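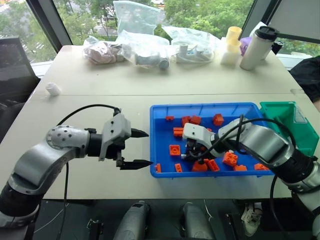

Last updated: July

Sorting building bricks by color is a hobby for people who don't build anything. I say this as someone who did it for a whole winter, with a podcast on and a cup of tea going cold, and who ended up with a very handsome shelf and not one finished castle.

The case for color is that it looks good. A bin of nothing but orange bricks is a cheerful thing to own. You can put it on a white table and feel that some small corner of your life has been brought under control. Guests compliment it. Children, who are the supposed customers, walk up to it, put a hand in, stir, and walk away with a face like someone who has been handed the wrong coat.

What they wanted was a flat one. They didn't care what color it was. They wanted a flat one of a certain width to finish a roof, and to get it they now had to search every color in the house, one tidy bin at a time.

My friend Sheyla Agudelo runs the toy room at the Bellholm library, and she sorts by shape. Flat ones together, chunky ones together, the narrow ones in a tray of their own. To look at, it's a mess. Every bin is a bowl of confetti. But I've watched a six-year-old go straight to the right bin and come up with the right piece before I'd found my glasses. I asked Sheyla if it bothered her, all that red up against all that green. She said she had 132 kids on the list and no time to be bothered.

I went home and defended my system for another month, which is about what pride costs.

The trouble is that the eye is a decent color sorter and a terrible shape sorter. Drop one blue brick into a pile of orange and you'll see it from the doorway. Drop one small flat orange brick into a pile of other orange bricks and you can look straight at it for a full minute while a child breathes on your elbow. So the color sorter has spent an evening doing a job the eye would have done later for free, and has left the hard part for whoever wants to build. I held this view in secret for some time before I acted on it.

There is a middle way, and it's sold to you in the form of furniture. Lisell makes a cabinet called the Umoven with 26 little drawers, and the idea is that you sort by color and then by shape inside each color. I owned one. It's a nice cabinet. By spring, nine of the drawers held bricks and the rest held batteries, rubber bands and a key to something.

If you must keep one color apart, and I know you must, then at least use a low bin. Deep tubs are where bricks go to be forgotten. The big ones sink, the small ones sink further, and you end up tipping the lot onto the floor, where your system becomes a matter for the vacuum cleaner. In a shallow bin with low sides you can spread a handful out in one layer and see what you've got. Keep few enough that some of the bottom shows. A bin you can see the floor of is a bin you can find things in -- I'd put that ahead of color and shape both.

I still have one bin of just orange. It earns nothing and I dust it.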